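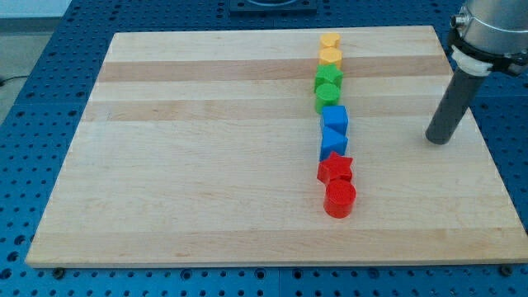

Home | Notes | Software | Archive | Contact

Separating the planner from the clock

Since March my work on Saltia has concerned one rather narrow matter, namely how often the planner should be permitted to change its mind. I set out the present position in this post, chiefly for colleagues at Shirima who have asked for it in writing.

The task is pushing small plastic blocks on a board with a cylindrical tool. Instructions arrive as short sentences, such as "move the green star to the left of the blue cube", and the policy returns a displacement of the tool in the plane of the board. In its first form Saltia ran perception, policy and motion commands in a single loop. When the image encoder was slow, the arm was slow as well, and the motion became uneven in a manner that the policy had never met in training.

The current version divides the loop. The policy publishes a short series of target positions, each with a time stamp, and a separate process, which we call Sisel, interpolates between them and sends commands to the arm. Should a new series arrive late, Sisel completes the present one and holds. It does not extrapolate. An earlier build did so, and the tool travelled well past the board before the workspace limit stopped it.

Block detection has required more attention than I had expected. A column of blocks in contact with one another, grouped by colour, is the hardest arrangement we use. Two red pieces side by side, a star and a cylinder, were often merged into one region, and the planner then aimed at a centre that lay between them. Josphat Mfinanga proposed that shape be estimated from the top faces alone, before any grouping by colour takes place. The change was adopted. Of the 3,000 logged episodes now held, 1,864 have been relabelled by this method, and the remainder will follow.

Two matters are still open. The first is the time stamp itself, which is taken when the image reaches the computer – the moment of exposure would be preferable. The second is the replay tool inherited from Grinberg, which reads the old log format only. I have written a converter, but it discards the tool's orientation and should not be used for calibration runs.

The configuration files will be placed in the usual repository once the limits have been reviewed.

Related posts
Workspace limits and where to enforce them
A log format for short episodes
Notes on hand-eye calibration
Naming blocks in written instructions

Contact the author | Copyright, all rights reserved | Back to top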